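Section 4: Your First Tidy-Up Session

The Zetura hand-held gripper has two padded fingers and no opinions. You supply the opinions. Set aside 70 minutes for this section, of which the guide needs 7 and finding a clear patch of floor takes the rest.

4.1 Moving the box

1. Put the clear storage box on a rug or mat. Bare floor works too, but the box will wander.

2. Close the fingers over one wall of the box until both blue pads touch plastic. Stop there. Squeezing harder does not make you look more experienced.
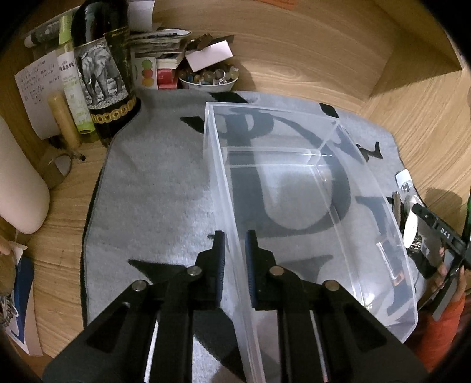 3. Slide the box a short way and let go. Keep your other hand away from the linkages, which will pinch a sleeve as happily as a finger.

Note: If status light 4 blinks, the grip was too quick for the Vatel recorder to follow. Go back to step 2 and pretend it never happened.

4.2 Picking up small things

4. Pick one object. Long, smooth handles are the usual trouble, so you may as well get them over with.

5. Bring the fingers in from both sides and close them slowly on the handle. Leave the head of the device clear of the pads. Ribbed pads and delicate surfaces do not get along.

Caution: Never grip a power adapter that is plugged in. Shota Oda in our support office has a form for people who do, and it is a long form. 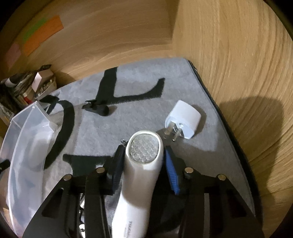
6. Hold for a slow count of 4, then lower the object and open the fingers fully before backing away.

7. Save the session in the Kong app. Name it something you will recognize in April. "Test" is taken, 67 times over, on Effie Pollock's account alone.

4.3 Cleaning the pads

Wipe with a damp cloth. Do not use the Duter spray, whatever its label promises about rubber.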